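Search this site Go Advanced search

Print this page | E-mail this page

The Gastow folding ground anchor chair: a review

By Nadja Hubmann
October 2022

I should say at the start that I don't like camping chairs that come with claims. The Gastow came with a good many. The label on the bag promises a seat that "grips any ground", which is a large thing to say about four plastic feet and a strap, and it was the only reason I bought one. My old chair, an Oberholzer with a torn arm, sinks in anything softer than a car park. I wanted to see if 67 pounds would fix that.

The chair itself is a plain low folder with a cloth seat. What you are paying extra for is the feet. Each one is a wide disc on a ball joint, with a short spike that screws through the middle. The idea is that the discs spread your weight on soft ground and the spikes stop you sliding on hard ground. A strap runs under the seat to a fifth peg, for wind.

I first used it in July on the grass above Salcombe, where it did well enough, but so would a kitchen stool. Lawn proves very little. The place I cared about was the sort of dry, open ground we end up on when we're away in the van, flat from a distance and a nuisance as soon as you try to put anything down on it.

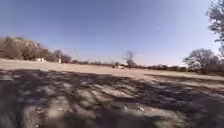
The maker's leaflet has one drawing for "earth" and one for "sand", and I have yet to camp on either of those as drawn. Most bare ground is a bit of both, with a crust on it. With the spikes screwed right down, the Gastow broke through the crust and then sat crooked, one corner lower than the rest, until I got up and stamped it level. With the spikes wound back in, it was much better. The discs stayed on top and the chair stopped leaning. So the plain part of the design works and the clever part gets in the way, and I would happily have paid less for the plain part by itself.

The ball joints deserve a kinder word. They move freely, they didn't clog with dust while I had the chair, and they let each foot find its own angle. On a slight slope I could sit square without hunting for a flat stone to shove under a leg. One of them has started to click. It may mean nothing.

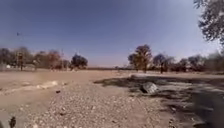

Gravel is where I expected the chair to fail, and it half did. The spikes are too short to get past the top layer, so they just push the small stones aside and the foot settles wherever it fancies. Ground like this strip, with its little mounds and shallow ridges and the stones all small, wants a foot you can wriggle down by hand, and the discs are too wide to wriggle. Move on to the smooth dirt beyond and there is no trouble at all, but then the Oberholzer is no trouble there either. I would have liked to put the chair in the shade by the big grey boulder and give the gravel a miss altogether, and I think that says more about how to choose a spot than anything in the leaflet.

The wind strap I can deal with quickly. The peg is too thin. It bent the first time I leaned on it with my boot, and I straightened it and it bent again. If you own any decent tent pegs, use one of those and throw this one in the bottom of the van.

As for comfort, the seat is firm and a touch narrow, and the front bar catches me behind the knees after an hour or so of reading. The arms are good. There is a cup holder that will take a mug without a handle, which rules out every mug I have. The bag is generous, for once, and the folded chair goes back in without a fight.

I also borrowed a Himent for comparison, a cheaper chair with ordinary rubber feet. It was worse on the crust, the same on gravel and a good deal nicer to sit in. My neighbour on the site preferred it without hesitation, but she doesn't mind a lean.

Would I buy the Gastow again? At full price, no. If you can find it reduced, wind the spikes in, replace the peg, and you'll have a steady low chair for rough dry ground. Spare discs can be ordered as part 571. They come in pairs only, so a single lost foot means paying for two. I asked the maker if longer spikes were planned and had a polite reply that didn't answer the question.

Print this page | E-mail this page

Contact | Copyright Nadja Hubmann | Back to top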